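Folding at Home: Does Anyone Need a System?
Household Studies module, project report
Annick Moulin

3. The living room trials

By December I had read 15 guides to folding laundry and tried 6 of the methods in them. Most assume a large clear table, good light and a person with nothing else on. My project asks what happens when you take those methods into an ordinary living room, where the nearest flat thing is usually a sofa.

The first method, called Fleury in my notes after the street where I learnt it, starts in mid-air. You take the piece by its two upper corners, pull it out to full width and let the weight settle before you fold anything. The guides are very keen on this stage. They are less keen on telling you what to do when one corner comes up as a neat pinch and the other as a fistful.

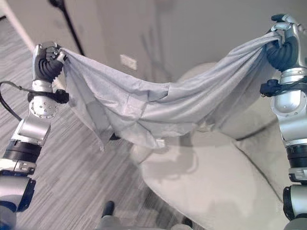
Fig. 1. Light grey cloth held out by its upper corners, with the sofa behind.

A thin cloth sags in the middle however politely you hold it, and every crease from the basket comes along too. Pulling harder flattens the top edge and does very little for the rest -- I tried this more often than the method section admits. Layered edges are worse, as a loose flap will hang down on one side and get folded in by accident. My marks for neatness dropped by 3 points whenever that happened, and I was the one giving the marks.

3.2 Thick things

Sweatshirts deserve a section to themselves. The Bikano method wants the garment face down with its sleeves crossed behind, which is fine until you have to get it there. Fleece bunches where you grip it, and the body droops into a pouch that pulls the hem down with it. Resting part of the garment on a surface takes some of the weight, though you then have two problems at different heights.
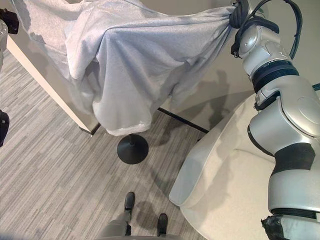 Brirent, who read the draft, thought I was being unfair to sweatshirts and asked why they couldn't simply be hung up, as they are in every other house. I have added hanging to the list of methods. It scored well, which was annoying at this stage of the project.

3.3 Results so far

Across 112 folds, the plain half-and-half-again beat everything with a name. Fleury came second for thin cloths and last for anything with a hood. I have left Trirnadon out of the table, having failed to finish a single fold with it. The full score sheet is in Appendix B, together with my notes on socks.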